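Juntunen gearbox line in Moltitz reaches 50,000 units

May 7, 2025

The gearbox line of Juntunen in Moltitz has finished its unit number 50,000. The gearbox was taken off the line at the end of the morning shift and was sent the same afternoon to the customer, together with the rest of the pallet. We did not stop the line for it, but there was cake in the canteen for both shifts, and the people of the night shift received theirs the next evening.

For the readers of this newsletter who are new in the company, I want to tell a little of how the line came to us. The building was before used for making steering columns. When that contract finished, the hall stood half used, and many of us thought that it would be closed. Then came the order for the small five-speed gearbox for the Ollitico city van, and the hall was cleared and painted, and the first test benches were installed in September. In the first weeks the line made 10 gearboxes in one shift. Today it makes 88, with almost the same number of people, and the reject rate is lower than it was then.

The biggest change was the second test bench. With only one bench, every gearbox had to wait for its noise test, and in the afternoons the waiting racks were so full that the forklift could not pass behind station six. Also the order of assembly was changed two times. The synchronizer rings are now prepared on a separate table next to the shaft station, and the worker does not need to turn around to take them. It sounds like a small thing, but it was a suggestion from the floor and it has saved more time than some of the expensive ideas.

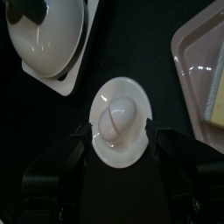 Skerkix, from the paint shop, wrote to us after the last issue that the figures are nice to read but that the break room beside the hall still has only one window that opens, and in summer it is too warm there. We have asked the building department. The answer is that two more windows will be changed during the summer stop, and that the order for them is already placed.

Now to what comes next. The Ollitico van will get a new version with a stronger motor, and the gearbox for it will have a wider third gear and a different housing cover. From outside the two gearboxes will look nearly the same, and for this reason the new ones will carry a yellow tag on the input shaft side until they are packed. Please do not remove the tag before packing, also if it is in the way of the hose. The first trial parts were measured last month. Two of the covers had a sealing surface that was not flat enough and went back to the foundry. The other covers were good and are now used for the leak test.

Both versions will run on the same line. This means that the change of tools at stations three and four must be fast. At the moment one change takes 27 minutes. The team of the morning shift is trying a new cart where all the tools for one version lie in the correct order, and the evening shift will try it after them. Whoever wants to see the cart can come to the hall at the change of shift, but please wear the safety shoes and stay behind the green line.

There will be training for the new version. It takes one day, and the half of it is at the test bench. The lists hang at the entrance of the hall and at the door of the canteen. People who work part-time can divide the training into two mornings if they tell their shift leader before.

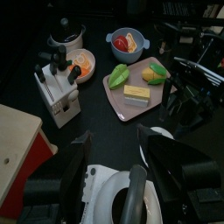
Play food and toy kitchenware on a black tabletop.

Some short points at the end. The parking places on the north side are closed while the new loading ramp is built, so please use the field behind the bus stop. The bus from Moltitz station goes ten minutes later in the evening than before, which should help the people who finish on the test benches. The key for the bicycle cage is again at the gate and not in the office.

Suggestions for the assembly line can be put in the gray box at station one, with a name or without. The next issue will have the results of the leak test and the dates of the summer stop.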